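3. Where the plates go: serving ware and portion talk in shared kitchens

The second part of the study looks at what people do with plates and bowls before any food is on them. Most writing on shared meals starts when everybody sits down. We started earlier, at the counter. Four sites, all shared kitchens in rented buildings: Jallia, Skidia, Veloso and Rastico. Notes were taken in the hour before the evening meal, and short interviews after, usually while somebody was washing up.
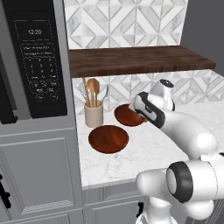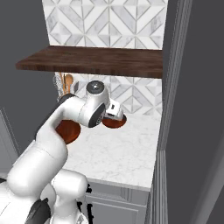 Figure 3. Kitchen counter with white marble top, two views.

Chia-hao Tsao objected, on reading the first draft, that the counter is the wrong place to look and that portions are settled long before, in the shopping. A household that buys six chicken legs for six people has already decided who gets what, and the laying out of plates only repeats it. We take the point in part. At Skidia it holds nearly all the way down. The cook there shopped to a list and the list had names on it. At the other three sites food was bought in bulk and the division was left open until the plates came out, sometimes later.

3.1 Stacked or spread

Two habits. In the first, plates stay in a stack and each person takes one and serves themselves from the pot. In the second, plates are spread along the counter and one person fills them all. Jallia and Rastico did the first most evenings, Skidia the second. Veloso went back and forth depending on who cooked, and the residents had opinions on this.

Spread plates led to more talk about amounts. People walked past, looked, and said something – "that one's mine then", "who's the small one for". Stacked plates led to less talk but more waiting, and some quiet watching of the person in front. One Rastico resident told us she always went last so that she could take what she wanted without being seen to. Another went last too, for the oposite reason. He thought it was polite.

Size of plate mattered less than we expected. Earlier drafts of this section made a lot of it and we have cut most of that. What residents brought up again and again was depth. Shallow plates were for "proper" meals, and anything deep enough to hold sauce was for eating on the sofa. A deep plate was also seen as harder to judge from the outside, so a generous serving in one drew fewer remarks.

3.2 The kept plate

All 3 of the open-division kitchens had some version of the kept plate: a serving set aside for a person who is late. Rules differed. At Jallia it was covered and left on the counter, and by 10 p.m. anyone could eat it. At Veloso it went in the fridge with a name on it and was not touched, even the next day, even when it clearly should of been thrown out. Rastico had no rule and had arguments.

The kept plate was filled first in some kitchens and last in others. Filled first, it tended to be a fair share or better. Filled last, it was what remained. Residents knew the difference and could say which kind they had been left. "You can tell from the potatoes" (Jallia, resident, May).

Limits. Short visits, small sites, and our being there surely made people serve more carefully than usual. Breakfast not covered at all. We also have no good notes on guests, who seem to upset every pattern above, and who are taken up in section 4 along with the question of second helpings.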